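Search this site Search Go

Notes from the Back Step — March 2026

Well, I finally gave in and did it. After three winters of telling everybody I'd never keep a sourdough starter again, I have one living on top of my fridge, and I'm feeding it like a pet. Blame Kátia Bittencourt, who turned up at the Flendthorpe bread swap with a jam jar wrapped in a dish towel and wouldn't take it home with her.

My first loaf was a brick. I'm not being modest, it really was dense enough to prop a door open! I'd followed the timings in my old notebook, which I wrote when we lived in the apartment on Ninness Street and the kitchen was warm all day long. This house is drafty, and the dough just sat there sulking. The second loaf got a whole extra night on the counter and came out so much better that I ate the heel standing up, with far too much butter.

So if your bread has been flat this month, try giving it more time before you go changing the flour. I used to buy a new bag every time something went wrong (I had rye, spelt, you name it) and the bread was no better for it. Look at the dough and forget the clock. When it wobbles a bit as you nudge the bowl, you're ready to shape.

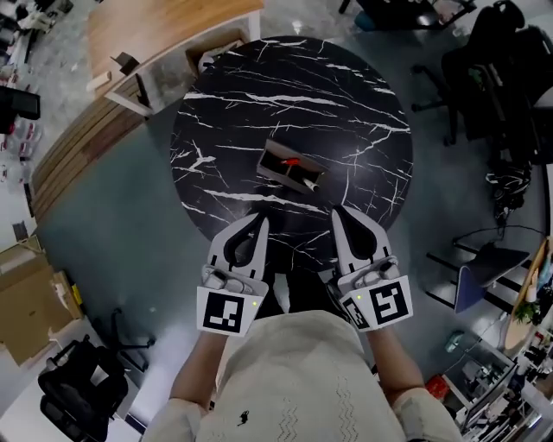 Arlindo Pacheco wrote in after the last newsletter to ask about salt, and whether you can leave it out. You can, but I wouldn't. The loaf tastes like cardboard, and the dough rises in a rush and then goes slack on you. If you're cutting back, take it down a little at a time and see where you stop liking it. He also wants to know if I still bake in the old Vávra pot with the chipped lid. I do! The chip lets a bit of steam out and I've stopped worrying about it.

The discard is the part I'm still working on. I hate pouring it down the sink, so we've had pancakes, crackers, and one very odd batch of banana muffins that my husband politely called "interesting." The crackers are the keeper — roll them thinner than you think you should, brush with oil, and add plenty of seeds. They go soft after a day or so, but ten minutes in a low oven brings them back.

The next swap is in the Plaltine hall, same as before, and the side door will be open. Bring a loaf, a jar, or just an empty bag. I'll have starter to give away, and I'm hoping somebody has a decent rye recipe they'd like to trade for it, as mine comes out gummy every time.

Contact | Copyright 2026 Notes from the Back Step | Back to top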